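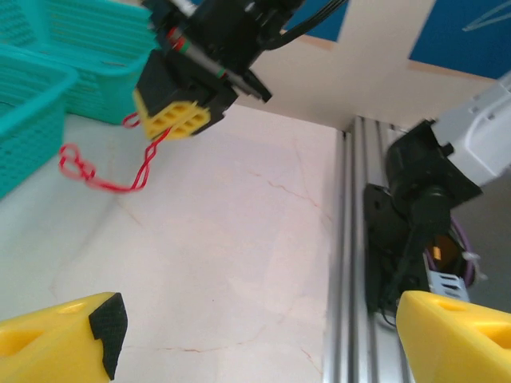 Yellow connector with two rows of slots, thin red wires still on it and in a knot. Teal baskets behind.

Cord drop-off at Kuzmenko Street stays open through July

BRURKUTURA - Got a drawer full of old cords? You have until the end of July to get rid of them.

The cable drop-off at the Brondero repair shop on Kuzmenko Street was meant to wrap up this week. It won't. The shop says it is keeping the bins out for the rest of the month, after more came through the door than it had shelf space for.

Phone chargers, mostly. Also printer leads, lamp cords, speaker wire, old computer harnesses with the connectors still attached, and one very long garden extension cord that somebody had cut in half. All of it tangled. Nearly all of it, anyway.

The shop set a target of 40 kilograms when the drop-off started. It passed 200 last week and has stopped putting the number up on the whiteboard by the till. Staff say the whiteboard is now being used for the lunch order.

Sorting happens at the back, on a pale-topped table with plastic mesh baskets lined up along one edge. Cables go into the baskets in small lots so one knot doesn't get mixed up with the next. The loose ones get dealt with on the tabletop. Thin wire is the slow part - it wraps around itself and around whatever is sitting beside it, and pulling on an end tends to make things worse.

Connectors are a seperate job. A plug or a multi-pin block in good shape is worth keeping, wires or no wires, and the shop would like people to stop snipping them off at home. A few residents have been doing this to save room in the bag. Please don't, says the notice on the door. The block with its wires on can be tested. The block by itself goes in a jar and sits there.

What comes out the other end gets split up. Working leads are coiled, tied and put out on the Cimine shelf at the front of the shop, where anyone can take what they need. No charge. The Cimine shelf has been running since the winter and was mostly books and jigsaws until now. Regulars have noticed the change, not all of them happy about it. The jigsaws are now on the windowsill.

Leads that don't work go for scrap. Copper mainly. The shop says the money from that covers the bin bags and the cable ties and not much more. 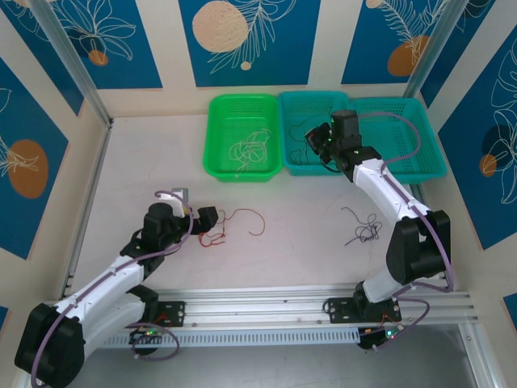 Three mesh baskets along the back of the table, one green and two teal, and cables loose on the tabletop.

Colour does help a bit, according to the shop. Red and yellow wire is easy to follow through a knot with the eye. Dark grey and black is misery, particularly late in the day, and there is a lot more black cable in the world than any other kind. The baskets are bright on purpose. They came from a discount store, and a dark cord shows up well enough against green or teal plastic that it doesn't get left behind at the bottom. The mesh also lets the dust and crumbs fall through. There are crumbs. People keep cords in kitchen drawers.

As for the stuff nobody could have planned on: 17 identical power adaptors in a pillowcase, no note. A set of Christmas lights, which aren't on the list, and which were taken anyway. A cookie tin of phone cords sealed with packing tape, dropped at the door before opening time.

The shop has put out a list for anyone bringing things by. Short version follows.

Yes to: chargers, USB leads, network cable, audio and video leads, power cords with the plug on, wiring harnesses, extension cords under 22 metres.

No to: batteries, power banks, anything with a battery inside it, wet cords, cords with bare copper showing, garden lighting with the stakes still on. Batteries go to the council depot and always have. The depot is on the far side of the rail line and takes them at the gate, no appointment needed.

Knots are fine. You don't need to untangle anything first, though if you have cords already coiled, leave them coiled and put an elastic around each one. A bread bag tie works too. Tape does not - it leaves glue on the cord and takes ages to get off.

Labels welcome. If you know what a lead belonged to, write it on a scrap of paper and tuck it in. "Old scanner, worked in the spring" is plenty. The shop says labelled cords are usually on the shelf by the next morning, where the mystery ones can wait a fortnight or longer.

Drop-off is 9 a.m. to 4 p.m. whenever the shop is open, side door, ring the bell. Parking on Kuzmenko Street is tight at the moment with the water main work, so try the lane behind the bakery. If you have more than a couple of bags, phone ahead. There's a trolley.

No decision yet on August. The shop wants its back table free for the school laptop repairs that come in before term, and says it will see how full the baskets are by then. One idea is a smaller bin left at the front all year, emptied once a month. Another is a swap day in the parking lot, weather permiting.

Anyone after a particular cord can ask at the counter. Right now there are plenty of printer leads and hardly any of the short network cables, which go as soon as they're put out. Older camera leads are also wanted, several people have asked.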